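Anyone else make it to the Torkberg open day?

mossyfender
Went in June with my brother-in-law and stayed way longer than we planned (parking was 16 bucks, so we were getting our money's worth!). The trash sorting demo was my favorite. Two arms on a butcher-block table, working on a bin and these flimsy light blue bags.
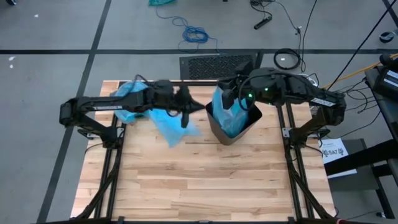 I figured bags would be the easy part, but Annatjie Sibiya, who ran the demo, told us they're the worst thing you can give a gripper. Floppy, see-through, never the same shape twice. She said they'd logged 662 tries with bags alone.

dultisen_fan
662 tries to line a trash can. My kid learned in one.

k_perrault
Your kid had years of practice picking stuff up first lol. I was in the 2:00 group and thought it was great. Slow, sure.

mossyfender
Slow didn't bother me. What I liked was they let you stand there and ask dumb questions. I asked about crumpled kraft paper and wrappers, the junk that comes out of every package at my house, and she talked about it for a good long while.
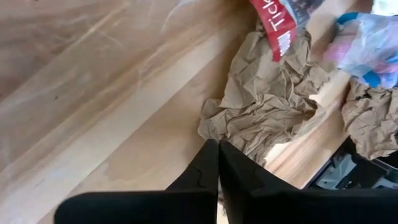
She thinks paper is friendlier than plastic, by the way, all those folds give the fingers something to pinch. Mine goes in the recycling by the armload, so I'm rooting for them.

dultisen_fan
Still say it's a solution looking for a problem. The Futis booth had a better giveaway too.

k_perrault
Hard disagree, the Futis line was 50 people deep and I got a pen.

mossyfender
You got a pen??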